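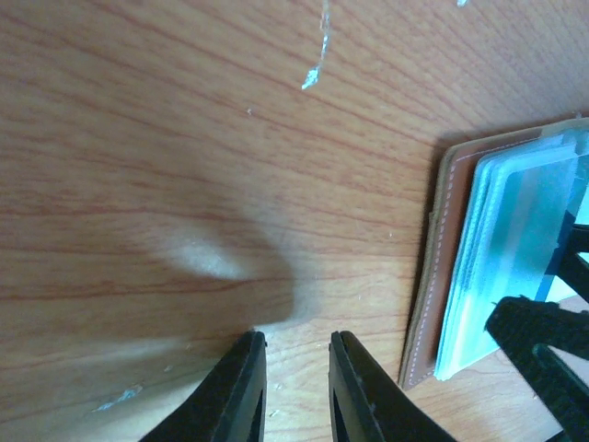
Square the fingers before you touch the camera, Wubit Gidey told me, and if you do it the other way round you'll be doing it twice. I did it the other way round. So this month's cell notes are mostly the story of how I did it twice, plus the order we're going to stick to from now on, which I've finally typed up and taped inside the cabinet door.

If you haven't been down the hall lately, the two-arm cell at Wamodari has been on the wallet job: brown leather wallet, stack of see-through bluish cards, one arm to steady and one to pull. Cards like that are a pain for a wrist camera. They shine, you see one edge through another, and the software loves to pick the wrong edge. I'd been blaming the cards for weeks. Every time the left arm came in short I'd go fiddle with the lighting, get a few good runs, and go home happy. Then it would come in short again.

What was really wrong was much duller. One fingertip on the left gripper had backed off its seat by a hair, so the two fingers were closing a little to one side of where the arm believed they were. You can't see it with the gripper open. You can barely see it with the gripper closed! Obsa Gebru caught it by sliding a strip of paper between the tips and tugging - it held tight at one corner and came out like nothing at the other.

So, the routine. Power the arm down at the cabinet first (the stop button is fine for stopping, but I want the drives off when my hands are in there). Take both tips off, even if only one is loose. Wipe the seats with a dry cloth, look in the slots for crumbs, then put the tips back with the screws just finger tight. Close the gripper gently on the flat gauge from the Nellis kit, the 8 mm one, and let the tips settle against it before you tighten anything. Go back and forth between the screws a little at a time. If you crank one down all the way and then do the other, the tip walks on you and you're back where I was.

Then the paper test, all four corners. Then, and only then, the camera.

For the camera we're still using the Kahsay board, the one with the dots, and it wants 24 poses. I know it'll let you stop at 12. I stopped at 12. The number on the screen looked lovely and the gripper was still off at the right side of the table, which is exactly where the wallet goes. Now I make sure plenty of the poses are tilted and that a good few of them are over on that side, and it takes me almost 95 minutes start to finish, coffee included. Wubit is a lot faster and I'm not going to print her time.

Two smaller things while I'm at it. The tabletop has picked up scuffs and bits of white gunk, and I've asked everybody to go over it with a plastic scraper before a run, please, no metal blades. A bright speck on that reddish woodgrain is just the kind of thing an edge finder will grab onto when it's in a bad mood. And the arms throw big soft shadows across the table depending on where they're parked, so pick one parking spot for the second arm and leave it there while you calibrate. I kept moving it out of my way, and then wondered why my readings wandered. (Yes, I've written that on the sheet too, in capital letters.)

On the cable side, the wrist lead on the left arm has a new clip at the elbow. The old one pinched when the arm folded in tight. If you see the lead looking stretched at the far end of a reach, don't shove more slack up from the base, come get me or Obsa and we'll move the clip. Last time somebody added slack it found its way under the elbow and we lost an afternoon.

The Urkura tips with the softer pads are on order for both grippers. I'd like to try them on the cards, although I'm a little worried they'll squash enough to spoil the paper test, and I may end up needing a thicker strip. I'll report back. For now we're on the hard black ones and there's a spare set in the top drawer, bagged in pairs. Keep the pairs together, they're not all the same length.

The log sheet is on the clipboard by the door. Write down which tip you touched, even if you only snugged a screw.

Comments (4)

Dot W.
What kind of paper are you using for the tug test? We tried receipt paper and it just tears.

Obsa Gebru
Plain printer paper, cut in a narrow strip. Receipt paper is too slick anyway. New strip each time, the creased ones lie to you.

benchtop_ray
Same thing with the loose tip on ours! A dab of the removable threadlocker fixed it. Did you use any?

Wubit Gidey
Not yet. I want to see whether the screws stay put on their own first. And it was 24 poses in the manual the whole time, I'm just saying.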